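Teaching by hand, week two

May 3, 2019

Most of my time on the Idetti project now goes into demonstrations. I hold the gripper, do the task, put everything back, and do it again. The arm gets its turn later, once the recordings have been cleaned up and a policy has been trained on them.

We started out with remote control. Radymyr Tkachenko set up a pair of joysticks and I drove the arm from a chair across the room. It worked, but I was slow, and I kept stopping in midair to figure out which way was left. The recordings were full of those stops. A model trained on them learned to hesitate in the same places, so we put the joysticks away and moved to the hand-held gripper.

The current task is the lamp-style stand. The fingers have to come in on either side of the pole, level with each other, and close without pushing the base across the table. A person does this without thinking. With two flat blocks for fingers it takes some practice, and my first 20 tries were thrown out.

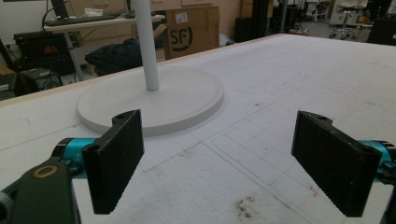

The gripper and the stand on the gridded table.

The main thing I have learned is to approach at a steady speed. If I rush the last bit, one finger touches first and the stand tips. If I creep, the recording gets long and most of it is useless. I also try to vary where I start from. Early on I always came in from the same side, and the arm was lost when it had to start anywhere else.

The grid lines help me put the stand in a different rectangle each time. I keep a list on paper and cross them off.

As of last night we have 617 usable demonstrations. A full session lasts about two hours, and after that my wrist gets tired and the quality drops. Radymyr can tell from the recordings when I should have quit.

Next is placing the stand at a marked spot, which needs a slower release. I expect to throw out a lot of those too. I'll post the training results when the first run is finished.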